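Wumuden Table Oil, one year on
Reviewed by Kyung-tae Joo, 29 Mar 2018

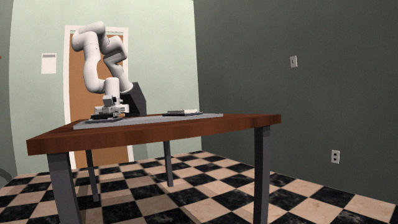
A wooden table with a gray mat and a flat dark tray.

I bought a can of Wumuden at the end of last winter to refinish our kitchen table, an oak top that had been varnished by a previous owner and was peeling along one side. Most reviews of wood oil are written the week after it goes on, when everything looks good. I waited.

The can is small but it goes a long way. My top took two coats and I still had more than half left. The oil is thin, a little yellow, and smells like linseed with something sharper in it. The smell was strong for two days and gone in a week. Open a window.

Putting it on is easy. You wipe it on with a cotton cloth, wait 15 minutes, and wipe off whatever hasn't soaked in. The label says the second coat can go on after 16 hours. I left it a full day, and I would do the same again, as the end grain was still tacky the next morning. Lay the used cloths out flat outdoors to dry. Oily rags can heat up and catch fire if you ball them up in the trash.

Getting the old varnish off took far longer than the oiling. I sanded by hand and finished with a fine paper. If any varnish is left, the oil sits on top of it and stays sticky. I had one patch like that near a corner and had to sand it back and start over.

How it has held up: water beads for the first few months, then less so. By October, glasses were leaving faint rings that dried out overnight. I put on a light third coat at that point and the rings have not come back. Coffee wipes off. Red wine left a mark when I missed it until morning — it is still there, though paler. Hot dishes need a trivet. The label says so and I believe it.

The color came out darker than the sample card. Oak goes a warm tan. My neighbor Dong-hyun Ji used the same oil on a pine bench and it turned quite orange, so try it on the underside first.

Before this I used Sarden wax on a smaller table. Sarden is quicker and has almost no smell, but it scratched white and needed redoing every couple of months. For a shelf or a side table I would still use it. For a table people eat at, the oil is better.

Two complaints. The lid is the press-in kind and does not seal well once there is oil in the rim, and the last inch in my can had skinned over by January. The instructions are also printed in tiny type on the back, under a fold.

I have bought a second can for the chairs.

Good: easy to apply, simple to repair, nice dull finish
Bad: poor lid, darker than the card, needs a yearly coat
Rating: 4 out of 5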